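# Learning to Stack from People Who Stack

In the small office of Stallik, on the second floor above a bicycle shop, Tirta Santoso keeps a box of broken bowls. She does not throw them away. Each one has a paper label with the number of the trial in which it was dropped, and when visitors ask her what the research is for, she puts the box on the table before she says anything.

Stallik works on one narrow problem: how a robot can learn to put dishes on a shelf by watching human hands. For many years the usual way was teleoperation. A person holds the controls, the robot moves, and every joint angle is saved. The data is clean, but it is slow to make, and the person at the controls does not feel the bowl. "You get the movements of someone who is afraid," says Bořivoj Baláž, who wrote most of the software. "They approach, they stop, they approach again. The robot learns to be afraid also."

The method they use now, which they named Kumidbridge, starts without any robot. A worker wears a small camera at the head and does ordinary work with bare hands, in ordinary places. The software finds the two hands in the video, estimates the position of the fingers and the wrist, and then asks a second question, which Baláž thinks is the more important one: what is each hand doing for the object?

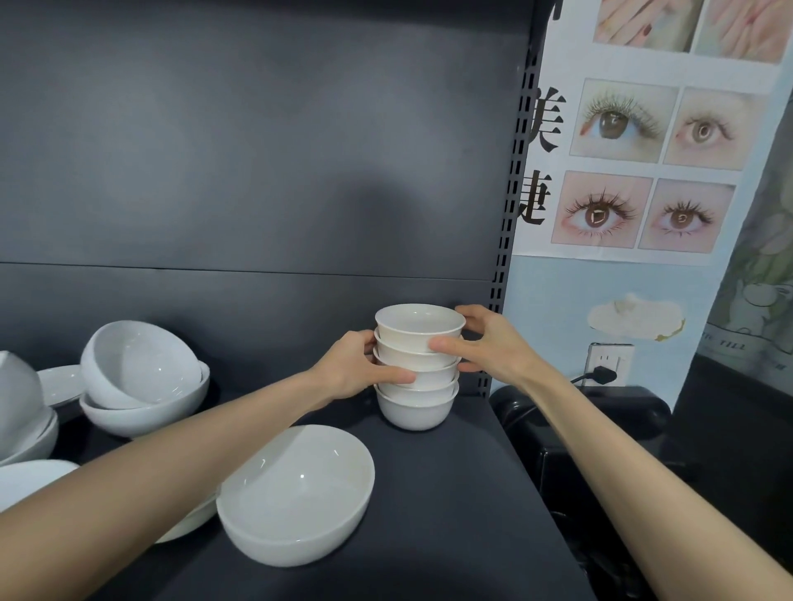
*Both hands on a stack of five small bowls, seen from head height. Kumidbridge looks for moments in which the left and the right hand have different grips on the same load.*

A stack is a good test for this. One bowl is easy for a modern gripper. Five bowls are one object and also five objects, and the hands must treat them as both. In recordings of this kind, the fingers of one hand may wrap the upper rims while the other hand curls around the middle. If a robot copies only the path of the wrists, it comes to the right place with the wrong idea. It presses at the bottom, the top begins to slide, and then there is one more label for the box.

So Kumidbridge does not copy the path. It divides every recording into short pieces and gives each hand a role in each piece: support, guide, press, or free. The robot is trained to reproduce the roles first, and it finds its own path to do so. Its arms are not human arms - they are longer, and the elbows go out to the side - so it would be strange to demand the same movement from them.

The team collected 2452 recordings for the first large experiment. They were made on real shelves, with other dishes lying where they happened to lie. Lempi Kinnunen, who planned the collection, was strict on this point. In her earlier work at Cledader she had prepared very tidy tables for the camera, and the robots that learned from them failed when a single plate was in a new position. "We made beautiful data," she says. "It was data about our table."

The result was published in March. On stacks that the robot had not seen before, the version trained with hand roles completed 80 percent of the placements. The version trained on wrist paths alone, with the same recordings, completed 36 percent. Both versions also received 10 hours of teleoperation, because the robot still has to learn what its own grippers can do.

Not everyone is convinced. Anitha Thomas, who studies robot grasping and was not part of the project, finds the difference between the two versions believable, but she would like to see a stronger opponent. "Wrist paths are an easy thing to beat," she says. She also notes that a camera at the head sees the back of the fingers much better than the tips, and the tips are where the contact is. When the thumb goes behind a rim, the software must guess.

Baláž agrees with the second point. In the failed trials, he says, the most frequent mistake is a hand marked as "guide" when it was in fact carrying weight. The robot then holds too softly. Santoso has tried to correct this with thin pressure sensors on the fingers, but the workers disliked them and began to move more slowly, and she stopped after two weeks.

Walter Henao, one of the people whose hands are in the data, worked for many years in restaurant kitchens. He was surprised by what the researchers wanted to know. They asked him why he sometimes moves a stack a little after it is already standing on the shelf, and he had no answer. Later he watched himself at work and decided that he does it to feel if the bottom bowl sits flat. The team now marks this small movement as a separate role, with the name "check." The robot has not learned it well yet. It checks too often, sometimes four times for one stack, and each check is a new chance to push something over.

The next experiments will be done with Somogyi, a company that supplies equipment to canteens, and they will include cups with handles. Kinnunen expects the numbers to go down at first. Santoso has already bought a second box.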